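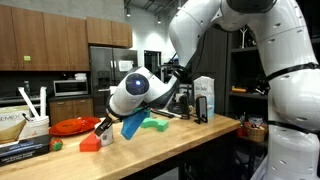

Review: Inex bench rule kit for robot arms

I bought the Inex kit for our group in Warnau in December. It is a ring binder, a roll of floor tape and 105 cards, one rule on each card. The price was 300.

The rules are written in short sentences, and this helped me much, as English is my third language. Card 11 is my favorite: write down what the gripper holds before you stop the arm for a pause.
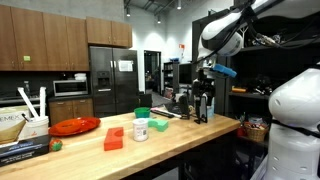

Blue sponge in the gripper, other objects on the counter.

The cards about cables are weaker. They say "keep clear" and give no distance. My colleague Gülizar Ersoy wrote our own number on the card with a pencil. I also miss a page about who may enter the reach of the arm while a task is running.

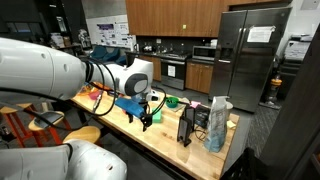 For handover between shifts the checklist is very good. We fill it in up to three minutes. The older Stalent binder has more pages, but people stopped opening it.
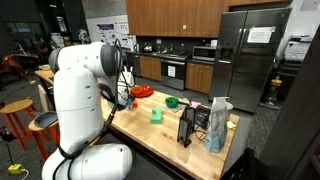
The tape leaves glue on carpet, so test it first in a corner. Four stars from me.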